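Exterior Cleaning Practice – Unit 4 Handout
Instructor: Rosaire Campbell

4.1 Pressure and flow
Pressure (psi) loosens soil. Flow (gpm) carries it away. Cleaning units are the product of the two: a machine rated 4000 psi at 4 gpm gives 16,000 cleaning units. Compare machines on this figure before comparing them on pressure.

4.2 Nozzle choice
The spray angle sets how far the force is spread. A 0-degree tip cuts wood and etches mortar and is not used in this course. Use 25 degrees for sound concrete and 40 degrees for painted siding. Start at arm's length and close the distance slowly – damage shows late on soft surfaces. 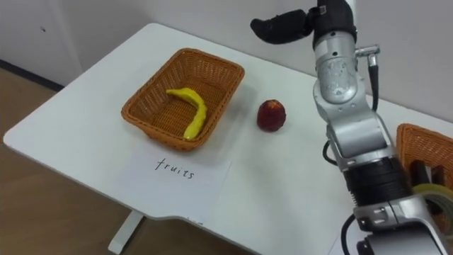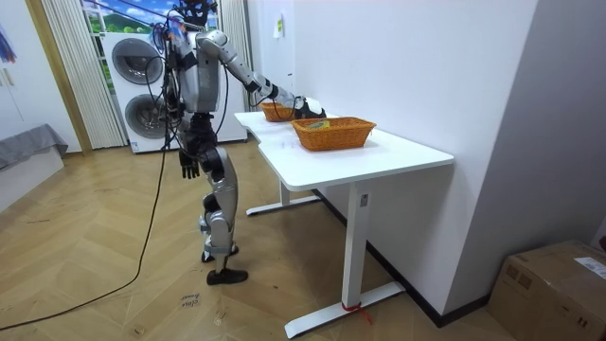
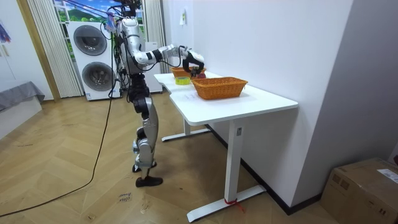

Wicker baskets on a white tabletop, first picture from close up.

4.3 Soft washing
Roof shingles, stucco and old paint are cleaned by chemistry at low pressure. Wet the plants first, apply from the bottom up, allow the dwell time on the label, then rinse from the top down. Do not let the mix dry on glass.

4.4 Runoff
Wash water must not reach a storm drain. Block the inlet before the machine is started, and collect or divert to a planted area where local rules allow. The Trestholm case (Lau, course reader) covers a 230-foot driveway with one inlet at the low end.

Exercises
1. Find the cleaning units for a machine rated 3000 psi at 5 gpm.
2. Write a rinse plan for a two-story house with vinyl siding.

Reading for 4.5: Kwan-ho Lau, notes on surface cleaners.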